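Flistell: plan de equipamiento y presupuesto

README del repositorio de compras

Léeme antes de tocar la hoja de cálculo. Aquí guardamos lo que tenemos, lo que queremos comprar y en qué orden. El plan empezó como una lista en la pizarra del laboratorio de Flallenberg y ha crecido tanto que ya merece su propio repositorio, ¡y qué ganas teníamos!

Mantienen el plan: Catrin Rosser (presupuesto), Rok Mladenović (mecánica), Aarne Kuusisto (puestos de grabación).

Contenido

inventario.csv - una fila por pieza, con código de puesto y estado
pedidos.csv - lo aprobado y lo pendiente
desgaste/ - fotos y notas de revisión de los dedos
presupuesto.ods - la hoja buena; la copia antigua está en archivo/

Campos de inventario.csv

codigo: número interno. Los de la serie 1901 son pinzas de mano, no los reutilicéis aunque la pieza se dé de baja.
puesto: mesa a la que pertenece
estado: nuevo, en uso, revisar, baja
repuesto_de: código de la pieza a la que sustituye, vacío si es compra nueva

Qué cubre el plan

Trabajamos con dos familias de herramienta. La primera va sujeta a las manos y sirve para tareas finas con piezas pequeñas, papel y cajas de compartimentos. La segunda es la pinza de dos dedos, con almohadillas atornilladas y una capa de agarre en la cara interior. Esa capa es el consumible que más nos preocupa este año y la partida que más ha cambiado desde enero.
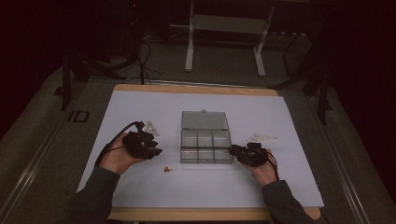
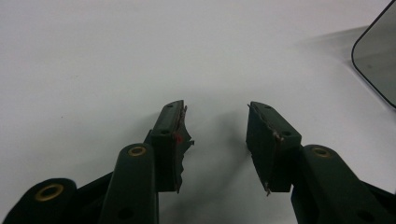

Prioridad 1: capas de agarre. Proponemos pedir 64 a Garnalik en un solo lote. Catrin ha comparado el precio por unidad con el pedido suelto y la diferencia paga de sobra los portes. Rok quiere probar además una goma más gruesa en una pareja de dedos antes de cerrar el material, y nos parece una idea estupenda: si aguanta, la mitad del lote irá en ese grosor.

Prioridad 2: cables y sujeciones para las herramientas de mano. Son baratos y se agotan siempre en el peor momento. El presupuesto de Eynon incluye cable por metros y correas de dos tallas. Falta decidir si compramos también conectores acodados; Aarne cree que sí, yo todavía tengo dudas.

Prioridad 3: material de tarea. Más cajas transparentes con compartimentos, sábanas lisas de tono claro para cubrir la mesa y papel para recortar. Da un poco de risa ver esta línea al lado de las otras, pero con muy poco dinero se abren muchísimas tareas nuevas.

Queda para más adelante un segundo juego completo de brazos articulados para los dedos, con sus casquillos. Plazo de entrega estimado: alrededor de 7 semanas. No lo pidáis por vuestra cuenta, va en la misma solicitud que los tornillos.

Cómo proponer una compra

Añade una fila a pedidos.csv con estado "propuesto", enlaza la oferta y escribe una frase sobre la tarea que desbloquea. Los cambios se revisan los domingos por la tarde (sí, Catrin lo prefiere así). Para importes que no caben en la partida de consumibles, escribe antes a Hefin Skyrme.

Pendiente

- Unificar los nombres de los puestos entre inventario.csv y pedidos.csv
- Pasar a desgaste/ las notas que Rok tiene en papel
- Pedir a Garnalik la ficha de la goma gruesa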